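4 Adding a biography to the Brandau catalogue

This section covers entering a printed biography or memoir as a new title record, linking it to its subject, and releasing the record to the public search page. It applies to Brandau Desk and to the browser version. Audio editions are covered in section 6.

4.1 Before you start

You need an account with the Cataloguer role. Reader and Lending accounts can open a title record but cannot save one.

Have the book itself to hand. Take the title, the author and the imprint from the title page and its reverse. Do not copy them from the dust jacket, where subtitles are often shortened or replaced by a line of praise.

Search for the title first. If the book is already held in another edition, open that record and choose Add edition instead of following the steps below.

4.2 Creating the title record

1. From the main menu, choose Titles, then New.

2. In Form, select Biography. Select Memoir if the author and the subject are the same person. Letters and diaries prepared by an editor go under Papers.

3. Type the main title in Title. Leave out an opening "The" or "A"; enter it in Article.

4. Type the subtitle in Subtitle, without the colon. Brandau adds the colon on display.

5. In Author, type the first letters of the surname and wait for the list. Pick the existing name if there is one. Jurgita Pētersons, for instance, is held under P, and is found whether or not you type the long mark over the e.

6. Enter the imprint exactly as printed. Boonyarit and Boonyarit Paperbacks are separate entries in the imprint list and must stay separate.

7. Enter the year of this edition in Year. The year of first publication goes in First issued, if the book gives one.

8. Press Save as draft.

Note: A draft is visible to cataloguers only. It does not appear in reader searches or in the new arrivals list.

Caution: Changing Form after the draft has been saved clears the subject links. Make a note of them before you change it.

4.3 Linking the subject

The subject of a biography is held as a person record, separate from the author. One person record may be linked to any number of titles.

1. Open the draft and choose the Subjects tab.

2. Press Link person. Search by surname, then check the dates of birth and death against the book.

3. If no record matches, press New person. Surname, Forenames and Born are required. Leave Died empty for a living subject.

4. Set Weight to Main for the person the book is about. Use Minor for a husband, wife, rival or colleague who has at least one chapter of their own. A title may carry up to 6 linked persons, of whom no more than 2 may be Main.

5. For a military or political life, add the offices held under Roles. Choose them from the list. Free text is not searchable.

6. Press Save as draft again.

Note: For a joint life of a married couple or of two brothers, link both as Main. Do not create a single person record for the pair.

4.4 Summary and notices

The summary is shown beneath the title on the public page. Write it in the present tense and keep to the period and the subject. Quotations from newspaper notices belong in Notices, where each one needs a source and a date.

Publisher's copy may be pasted into Summary only if the Uvavell feed has supplied it. Text from the feed is marked with a grey bar and is replaced whenever the feed runs. To keep your own wording, clear Follow feed before saving.
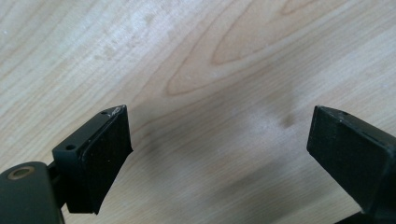
Can one book be entered as both a biography and a history?
Enter it under the form that fits the larger part of the text, then add the other under Second form. Readers will find it by either.

4.5 Releasing the record

1. Open the draft and press Check. Missing required fields are listed in red and doubtful ones in amber.

2. Correct the red items. Amber items may be left.

3. Press Release. The record reaches the public page at the next update.

A draft left untouched for over 14 days is moved to Held drafts. It can be restored from there by any cataloguer at the same branch.

Caution: A released record cannot be turned back into a draft. To remove it from view, set Status to Withdrawn.

Libraries that moved from Jivville in September should run Check on all transferred biographies. Jivville kept author and subject in one field, and the transfer places both names under Author.

Section last revised: Wednesday, December 15, 2021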